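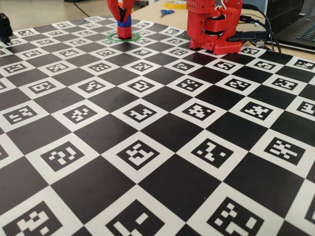
Evaluación de material: balón de entrenamiento Hevitz

La dirección técnica del Club Deportivo Ternorberg ha sometido el balón Hevitz de talla 4 a un periodo de prueba con sus equipos infantiles, de junio a la fecha de este informe (20/11/2022). El seguimiento correspondió a Hajnalka Dobos, responsable de la cantera, y a Asger Lauritsen, preparador de porteros.

El bote es regular tanto en hierba natural como en césped artificial. La presión se mantiene bien entre sesiones, aunque dos unidades perdieron aire por la válvula y hubo que devolverlas. El distribuidor las repuso sin coste -- tras cuatro semanas de espera.

El tacto resulta algo duro en los primeros entrenamientos. Los porteros señalaron peor agarre con lluvia que con el modelo Sivakumar utilizado la temporada anterior. Las costuras no presentan daños; la impresión exterior, en cambio, se ha borrado en casi todos los balones.

Valoración: 4 sobre 5. Se recomienda su compra para entrenamientos. Para los partidos oficiales, el club seguirá empleando el modelo Sivakumar.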